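Verkano Folding Project: Progress Report to Urgate
Software work package (perception, planning, tooling)
Submitted 2025-08-31 by Rhonda Fraser, software lead
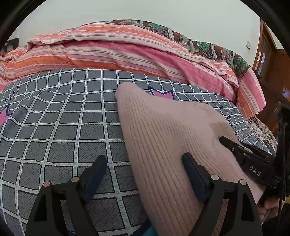

Ribbed knit piece on a checked bedsheet, with both grippers at the fabric.

Summary

We are in good shape, and in one area a good deal better than good. The new fabric state model is running on all of our recorded two-hand sessions, the grasp planner now uses it as its main input, and the replay tool that Wilfredo Pangilinan has been building since spring has become the thing everybody on the team opens first in the morning. The handover planner is behind. I'll explain why below, and what we're doing to pull it back before November.

The training set for this period stands at 511 labeled sessions. We promised 800 by the end of the grant year and I still think we'll get there, though the labeling has been slower than I hoped (more on that under Tooling).

Perception

The big change is that we stopped trying to fit a full garment template to whatever the wrist camera sees. Rhonda-from-January was very attached to templates! They worked well on flat, open shirts and fell apart on anything folded over itself, stretched at one corner or half under a gripper, and that describes most of the useful moments in a session. The new model predicts a coarse surface and, for every patch of it, how sure it is. Where a finger blocks the view it carries the last good estimate forward and lets the confidence drop.

Ribbed knit has been a lovely surprise. The ridges give the model a direction to follow, so when a piece lies at an angle or curves across the bed it can trace the run of the fabric quite far past the point where the old version gave up. Joar Bakke noticed this while looking for something else entirely and spent a week turning it into a proper feature. It now has its own output channel, which we call the grain map, and the planner reads it directly.

Patterned bedding is still our hardest background. A checked sheet is full of strong straight edges, and wherever the sheet wrinkles those edges bend and begin to look like the outline of something worth picking up. Printed shapes close to a garment cause trouble too, mainly when the garment covers part of one. Analyn Abella has added a background step that learns the repeat of the print from the open parts of the sheet and then discounts it elsewhere. On plain checks it works well. On checks with larger prints scattered over them it helps, but the mask along the garment edge still flickers from one moment to the next, and I would not call it solved.

We also trained on bunched cloth at the back of the bed. The model used to join a striped or patterned cover onto the garment if they came close to touching. Adding depth to the boundary loss fixed most of those cases.

Planning and control

The single-hand grasp planner has moved over to the new state model completely. It scores candidate points by expected hold, by how much fabric is likely to come along, and by how confident perception is in that patch. The last term was Joar's idea and it has changed the behavior more than anything else this year. The planner will now pass up a tempting corner it can't see well and take a duller grasp in the middle of the cloth, and the rest of the fold tends to go better for it.

For two hands we have a new tension limit. When one gripper presses or pulls on the fabric, the other one's allowed travel shrinks according to how much slack the model thinks is left between them. It is a simple rule, almost embarrassingly so, and it replaced a pile of special cases that Jerome Buenaventura had been begging me to delete. They are deleted. The controller is shorter, it is easier to read, and the new person can follow it.

The handover planner is the late item. Passing a piece from one gripper to the other needs both views to agree on where the fabric is, and our two wrist clocks were drifting apart over long sessions. We lost a good part of the summer to it, first blaming calibration, then the network, then calibration again. Jerome found the drift in the end by plotting timestamps against each other, which we should have done on day one. The fix is in and the recordings have been realigned. Real work on the planner itself restarted only 10 working days ago.

Tooling

The replay tool, Pikeck, loads a session and shows both wrist views, finger opening, predicted surface, grain map and planner scores on one timeline. You can stop at any moment, change a planner setting and see which grasp it would have chosen with the same input. That last feature has saved us so much guessing. Wilfredo also added bookmarks that can be shared by link, so our review meetings are now mostly people sending each other bad grasps.

Labeling goes through Pikeck as well. The slow part is the fabric edge under a gripper, where two labelers will often draw two quite different lines. We have written a short rule sheet: label what you can see, mark the rest as hidden, and never guess a hidden corner. Agreement has improved since then, but the older sessions have to be gone over again, and Analyn is working backward through them.

The nightly test run is finally stable. Any change to perception or planning is replayed against a fixed set of hard sessions before it can be merged. The set leans heavily toward knits, busy sheets and partly hidden corners, by design, and it has already caught 3 changes that looked perfectly fine on the easy material.

Risks

Label re-checks could eat into time for new sessions. If so, I would rather deliver slightly fewer sessions with good edges, and I'd like to talk that over with you before it becomes urgent.

Small flickers in the garment mask still make the planner change its mind too often on busy backgrounds. We have a smoothing step in testing. It adds delay, and we don't yet know how much delay the tension limit can put up with.

Salazar, who supply our gripper firmware, have a new release coming. We plan to stay on the present version until the handover work is done.

Next period

Handover planner running on recorded sessions first, then on the bench, with a demonstration for Urgate in November. Finish the label re-check. Settle the smoothing question. Write up the grain map properly, with enough detail that another team could rebuild it. Joar has a draft already and it's a good read.

We would be very glad to have someone from your side sit in on a Pikeck review before the demonstration. Jerome can set up access.

Shared 3 times | 0 comments

Verkano Folding Project, software group. Contact: Rhonda Fraser. Back to top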